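Open day at Ternent: two grippers and a lot of coffee

Ternent opens its test hall to visitors one Saturday in May. I went because the invitation promised a fair comparison of the Jestero and Taheri grippers, and I have yet to see a fair one.

The talk

Duygu Akgül gave us a slide saying the Jestero fingers had managed 1,000 grasps without a miss. I asked what they were grasping. Blocks, mostly, all the same size. Recep Akyol, who sells the things, felt this was a detail. The Taheri had missed 56 on the same job, but with older pads and a slower controller, so I don't know what the two numbers say to each other.

The hall

They ran both arms on pulling doors and drawers, which interested me more. Guoqing Tang had the wrist camera feed up on a big monitor and was patient with questions. My doubt is the view. With the camera that close, the finger comes in at a corner of the picture and the handle it is meant to take goes soft, while a blue block further over is nice and sharp. Guoqing said the software copes. Perhaps it does, but I'd want to see the failures as well.

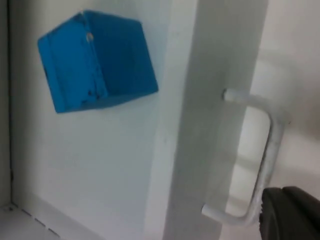 Prices and getting there

The Jestero costs almost double the Taheri, before the controller. No price list was handed out. Bus 143 stops at the gate, and parking is hopeless after ten.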